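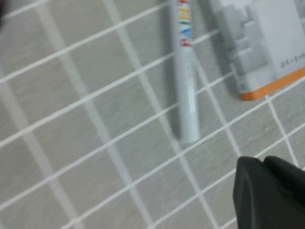

Are there still water voles on the Fustside ditches?

Probably, going by what I found this morning, but only along the lower stretch and I wouldn't bet my boots on how many.

14 Apr 2021

Quick post, got to be out again by four. Kettle on, laptop on knees, mud everywhere.

So. Walked the whole lower stretch from the Sturketthorpe road bridge down to where the ditch meets the drain. Started early, mist still on the fields, cold hands. First half of the walk, nothing. Rat run, rat droppings, a rat. Plenty of moorhen. Then past the second culvert a latrine. A proper one! Little heap of droppings on a flat bit of mud right at the waterline, blunt at both ends, greenish, the flattened kind where they've been stamping on them. If you've only ever seen rat droppings you'd know the difference straight away, rat ones are bigger and mostly pointed at one end and they stink. These don't really smell of anything. Yes I sniffed them. Everyone does.

Then feeding piles, two of them, close together. Cut stems with that slanted end, laid in a heap like somebody had been making very small kindling. Field voles do this too, thinner stuff and usually shorter, so a pile on its own doesn't prove much. A pile next to a latrine, I'm happy.

No actual vole. One plop. Might have been a frog, I've been fooled by frogs before.

For anyone new here (hello, a few of you came over from the mink post) - the voles went off the upper ditches years ago. Same story as most places. Mink got in, banks got grazed down to nothing, and there was nowhere left to hide. A female mink is slim enough to go right into the burrow, which is why they get hammered so fast. An otter can't do that, nor a heron. The lower stretch hung on, I think because of the reeds. It's so thick down there you can't see your own feet.

The plan at Famton, which some of you have asked about, is still going ahead as far as I know. They want to put captive bred animals out on the new pools, 200 of them in the first go, and top up with 100 more the year after if the first lot settle. So 300 altogether. That sounds like loads but you lose a lot over winter, even in a good place, so you need to start big or you've basically fed the local owls. They do it with pens first. Straw, apple, a bit of carrot, few days to get used to the smell of the place and then a board with a hole in it and they let themselves out when they feel like it. I like that. Nobody tipping them out of a box.

My worry, and I've said this to Rhea Enriquez who's running the Famton end and she's heard it from me more than enough, is the mink. There are rafts out, the floating sort with a clay pad under a little tunnel, and when a mink goes over it to have a nose it leaves prints. All clear through the winter apart from one smudgy thing in February that could of been a polecat or could have been a mink with muddy feet. Rhea thinks polecat. I think we don't know. She's put an extra raft in by the sluice and it's had nothing on it except wagtail prints and one very confused water rail.

What I'd really like is rafts further up, past the Akanda place, the old nursery with the broken glasshouses. There's a good 55 yards of bank there with perfect cover and no one checks it. Mink use that sort of corner. Piles of rubble, old pipes, lovely if you're a mink. Need to ask about access and I've been putting it off as the track is terrible and so is the gate.

Other question that came up, why not just move the Fustside voles over to Famton and save the bother of breeding any? Well, you'd be emptying the one bit that works. Also it's against the law to mess about with them or the burrows without a license, and quite right too. Leave them be, join the two sites up with decent banks and let them walk it. They do walk it, young ones especially, they go a suprising way along a wet ditch if there's cover the whole length. It's the bare bits that finish them.

Which brings me on to the mowing. Please, if you farm along there or know someone who does. One bank a year, leave the other. Not both sides down to the dirt in August. The Sturketthorpe end did this last year, one side cut and one left, and the difference is huge already, there's sedge coming back and meadowsweet and I had a reed bunting singing off the top of it this morning. Fence helps too, keep the cattle back a few paces. Doesn't have to be pretty.

Things I wrote on my hand and can now barely read:

- latrine by second culvert, fresh, go back in two weeks
- burrow? hole at waterline, left bank, opposite the dead alder. grass nibbled short round it
- otter spraint on the bridge ledge (old)
- ask about the key
- new batteries

The burrow one I'm about half sure of. Nice round hole, a bit wider than it was tall, with the nibbled patch outside, which they make when the female's got young underground and doesn't want to go far to feed. Seems early for that. It's been a cold spring. But the ones on the bank top always look a bit like rabbit trouble and this wasn't that, it was right down at the water. Didn't poke it. Didn't stand on the bank above it either, the tunnels are shallow and you can put a boot straight through the roof.

Someone emailed to ask what they look like compared with a rat. Blunter face, like someone pushed the nose in. Ears you can hardly see. Tail furry and shorter than you'd expect. Chestnut brown usually, though you do get black ones, more so up in Scotland. And when they swim they bob along on top like a cork, a rat tends to sit lower. If it's sitting up holding a stem in its hands and chewing it like a breadstick it's a vole and you should stand very still.

Right, boots back on. Doing the upper ditch this time, not expecting anything, taking a flask. Will put the raft results up when Rhea sends them over.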